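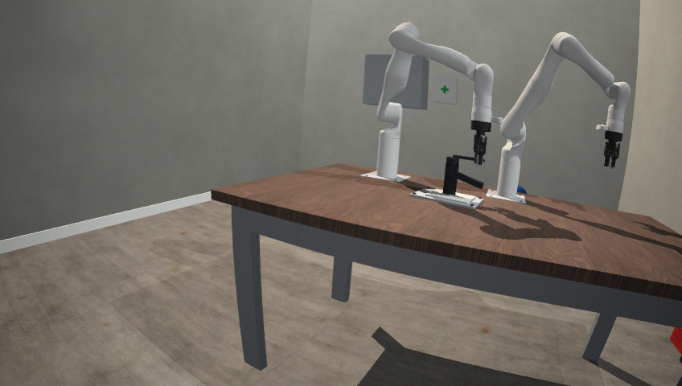 Kivden Adds Rulholm Depot to Wholesale Liquor Network

4 September 2020

Beverage wholesaler Kivden has opened a second distribution depot, in Rulholm, to supply independent liquor stores that previously ordered through its main warehouse in Laur.

The depot has 2247 square meters of floor space and racking for 3000 pallets. Beer, cider and ready-to-drink products are held at ambient temperature. Wine is stored in a separate insulated section.

Stores assigned to Rulholm move to a two-day delivery cycle. The order cutoff is 3 p.m., and the minimum order drops to 10 mixed cases. Account numbers and payment terms stay the same. Returns of damaged stock must still be logged within 48 hours of delivery.

Kivden supplies 660 independent retailers under its Pukeva buying program, which pools member orders to reach supplier volume tiers. Operations manager Reginald Whitlock said price lists would be identical at both sites.

"Freight is charged by zone, so some members will see a lower line on the invoice," Whitlock said. "Case prices do not change."

Spirits will continue to ship from Laur until the bonded area at Rulholm is licensed. Mixed orders will be invoiced as two consignments until then.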